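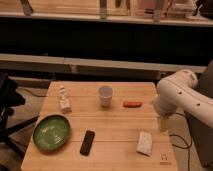 Clear cup and a small white bottle on the planked top.

Larko Board Wax, the 4 oz. tin
Reviewed by Valter Engebretsen

I don't trust any wax that calls itself a "system." Larko's is beeswax and mineral oil in a tin, it costs $19, and the lid promises 18 months of protection. From what, it doesn't say. The store page had 111 reviews when I ordered, and a lot of them seemed to be written the day the package came.

It goes on easily enough. You rub it in with a rag, leave it overnight and buff. The smell is supposed to be orange - I got crayons. By Wednesday it had mostly gone, and so had the shine near the sink.

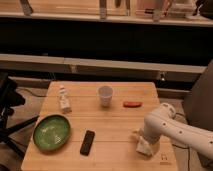
Against the cheap stuff

I did one half of a spare board with Larko and the other with plain Plirnley mineral oil. In-ho Woo, who builds tables and has no patience for this kind of thing, couldn't tell me which was which. Water beaded a little better on the Larko half for the first week. After that I'd call it even.

The tin is nice. The lid sticks once wax gets in the threads.

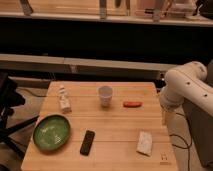
Remote control beside the green bowl, white packet farther right.

Fine if it's on sale. I'm going back to Plirnley.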